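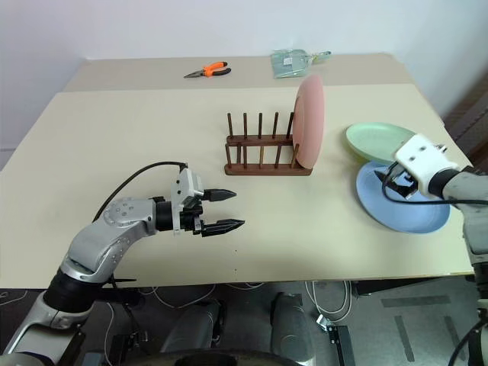 Diltau two-arm kit, 4 months in

Bought through Sendport, shipped in two crates. Setup took me a long evening plus most of the next morning. The manual is thin. Skip the printed one and get the PDF, it has the cable page the paper one leaves out.

Good stuff first. The arms are quiet. Repeatability is fine for tabletop work, I've had no complaints there. Two-finger grippers do thin edges better than I expected -- plates, lids, a clipboard. Plate rack is my standard test now and the kit gets a plate into a slot more often than not, once the wrist angle is taught right. Out of 16 tries last week it made 12. The misses were nearly all the same thing, edge comes in a bit low and catches the front rail.

Teaching mode is the best part. Grab the arms, move them, save. My nephew had it going in no time.

Now the bad.

Cables. They loop out off the wrist brackets and you will snag one. I'd have paid extra for a proper sleeve. Ended up with velcro, works ok.

Wrist cameras are decent in daylight, noisy in the evening. Pale plates on a pale table = trouble. Pink was fine.

Software update in November wiped my saved poses. All of them. Support (Jhosep Salazar, very patient guy) got me a restore file but it was two days of emails. Back up your poses folder befor you update anything!!

Price. I paid $961 for the second arm as an add-on and the spare gripper set was another $553, which stings for what is mostly fingers. Looked at the Dakgate kit too, cheaper, but only one arm and the reach is short. Kauppinen makes a nicer clamp mount that fits the Diltau base, get that insted of the stock one if your table top is thick.

Would I buy again -- yes, with the clamps. 4 stars. Will update when I've tried the bowls.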